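Books > Business lives > How to

How to get through a very long business biography (and remember some of it)

5 min read | 36 comments | 2 shares

I've just finished The Thiele Ledgers, which is 600 pages on a family of cloth merchants who ended up lending money to half the princes in their corner of the world. I loved it! I also gave up on it twice before I worked out how to read it, so I'm writing down what I did the third time round.

Start with the back of the book. I mean it. Read the family tree, the list of dates and the note on money, and put a sticky tab on each. Merchant families reuse the same four first names for two centuries, and if you don't know which Emik is the grandfather and which is the nephew who lost the Rudach silver mine, you'll be sunk by chapter three (I was).

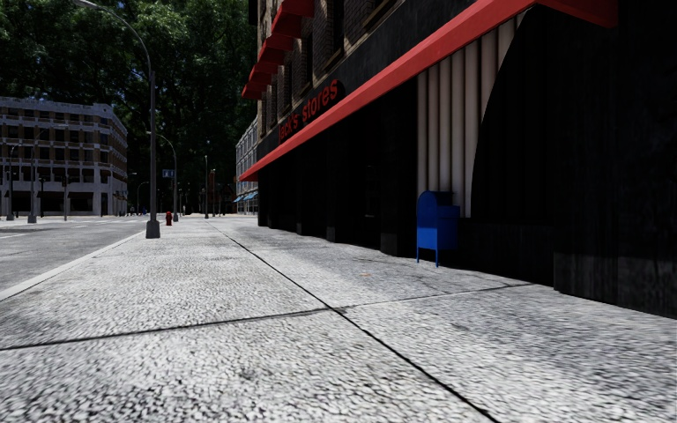 Next, sort out the money. Old biographies throw guilders, marks and ducats at you as if you'd been spending them all morning. Don't bother converting them into pounds, it's a mug's game. Pick one thing the author gives you, say a labourer's yearly wage, and write it inside the front cover. Every time a loan comes up, hold it against that wage. A loan to a bishop suddenly looks enormous, and the fuss about getting it repaid makes a lot more sense.

Then make yourself a deals page. Mine is one sheet of A4 folded in half, with four columns:

Who needed cash
What they offered as security
What the family wanted out of it
Did it get paid back

I fill in a line whenever a new deal turns up and I leave the last column blank till I get there, sometimes a hundred pages later. The third column is the fun one. The Thieles hardly ever cared about the interest on its own. They wanted the tolls on a bridge, or first pick of the copper, or a cousin made canon at the cathedral.

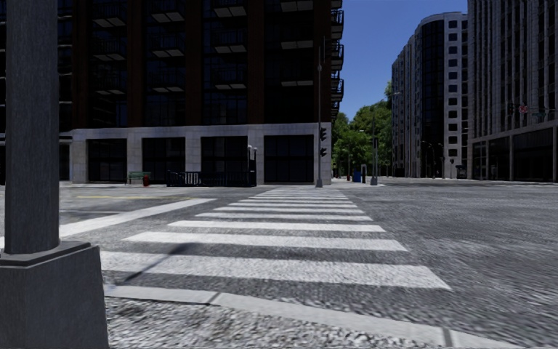
Let yourself skim, too. There's always a chapter on the emperor's wars and you're allowed to read it at a gallop, looking out for anyone borrowing money or running out of it. Slow down again for letters. If the author quotes a real letter at length, read every word, grumbling about late wagons included.

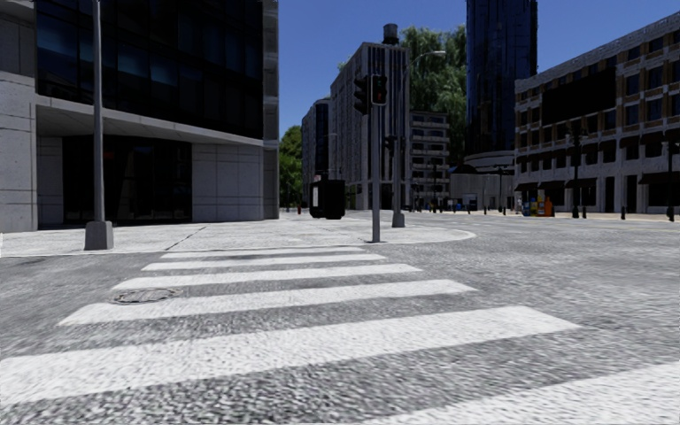
Zebra crossing with a manhole cover, and the corner of the pavement beyond.

As for pace, I do a chapter a sitting and stop there even if I'm enjoying it. Wednesday is my catching-up evening, when I read nothing new and just tidy the deals page. I use a cheap Cluldale notebook for anything that won't fit on it, mostly rude remarks about Emik the younger.

One last job when you've finished: go back to the author's introduction, which you probably skipped, and see whether you agree with it. Mine claimed the family was simply lucky with mines. My deals page says they were very, very good at asking for the right security.
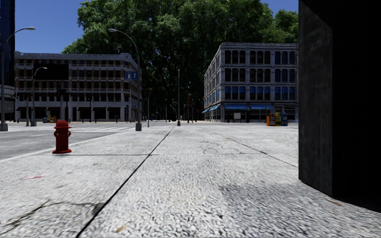

Jana Kohlhase: Lovely stuff, but I'd add a fifth column for who else was bidding. Half the Thiele deals only look clever until you see that the other lenders had already said no. And do read the footnotes on the Rudach chapter, that's where all the quarrels are.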